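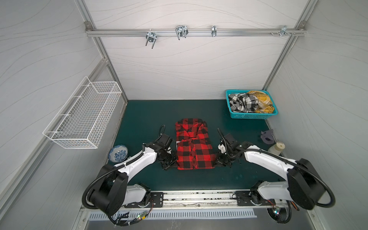

Stoso two-arm folding cell with a check shirt on the mat, both grippers at the garment.

Stoso Folding Cell - Setup and Care

The Stoso is a bench-size cell for garment handling work, sold by Breder with two arms, a mounting rail, a floor mat and a walled enclosure. It ships with the arms off the rail.

Mounting the arms
Set each base on its black mounting plate and start all the bolts by hand before tightening any of them. Final torque is 9 Nm. Leave the corrugated conduit slack enough for the forearm to reach the far edge of the mat, then run the arm through its full travel once at low speed and watch the conduit at the shoulder.

Controller boards
Each arm has a small board near its base. A green light means the board has power. Keep loose wires off the slotted vent panel below the rail.

Monthly care
- Wipe the gripper faces with a dry cloth. Lint builds up fast with flannel and fleece.
- Check the gripper cables for wear where they leave the wrist.
- Lift the mat and vacuum under it.
- Retighten the rail bolts after the first 40 hours, then once a month.

Spare parts
Gripper pads, set of four: $29
Conduit, one arm: $76
Replacement mats are made by Lerken and ship separately.

Repairs under warranty go through the Ledesma service shop. Send the arm with its base plate attached.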